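Hurkcombe site: heating schedule drops to frost setting overnight and does not recover
Status: Resolved, monitoring. Priority: 2

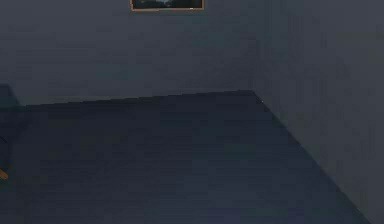
Why does the hall fail to reach temperature by opening time?
The controller leaves its timed programme during the night and stays on the frost setting until someone presses Resume.

Reported fault

The Revico wall controller is set to bring the hall up to 19 degrees for 08:00. On several mornings in February the radiators were cold at opening and the display showed the snowflake symbol. Pressing Resume started the boiler within a minute. The programme was still stored and the clock was correct.

Equipment

Controller: Revico, wired, mains powered with backup cell
Boiler interface: Komlow relay box, plant cupboard
Remote access: Onu gateway, connected to the office router
Sensor: wired, back wall of hall

Log

08:20. Ticket opened by site. Controller restarted by site staff before contact. Programme retained. Advised not to restart again until the event history had been copied.

09:05. Event history read through the gateway. Mode change from Auto to Frost recorded at 02:14, source listed as "external". No mode change recorded from the keypad. This rules out someone leaving it on frost at the end of the evening.

09:40. Checked gateway account for holiday entries. None active. One expired entry from last winter deleted. Left to run overnight.

Next day, 08:10. Same fault, mode change at 02:11, source "external". Expired entry was not the cause.

10:30. Ilham El-Sayed on site. Relay box opened with supply isolated. Terminals 5 and 6 (remote frost input) found connected to a cable running up to the old fire panel position. The panel was removed when the alarm was replaced, but the cable was left in the ceiling with bare ends. Resistance across the pair measured 100 ohms with the ceiling hatch closed and open circuit with the hatch lifted. The input treats anything under 500 ohms as a closed contact.

11:15. Cable disconnected at the relay box and both ends made safe. Frost input left open and disabled in the installer menu. Note that disabling it in the menu alone is not enough on this firmware, as the setting returns to On after a power cut.

11:25. Manual test. Mode held in Auto for 30 minutes with the hatch opened and closed repeatedly. No change recorded.

Friday, 08:05. Hall at 19 degrees. No external events in the history overnight.

Cause

Unused cable making intermittent contact across the remote frost input. The night timing was not fully explained. The extract fan in the roof space runs its purge cycle shortly after 02:00 and the cable was resting on the duct, so movement is likely.

Outstanding

Backup cell in controller reads low. Replacement ordered.
Wiring drawing still shows the old fire panel. To be amended.
Gateway firmware is one release behind. Leave as is until the monitoring period ends.

Ticket to remain open for 2 weeks, then close if no further external events are logged.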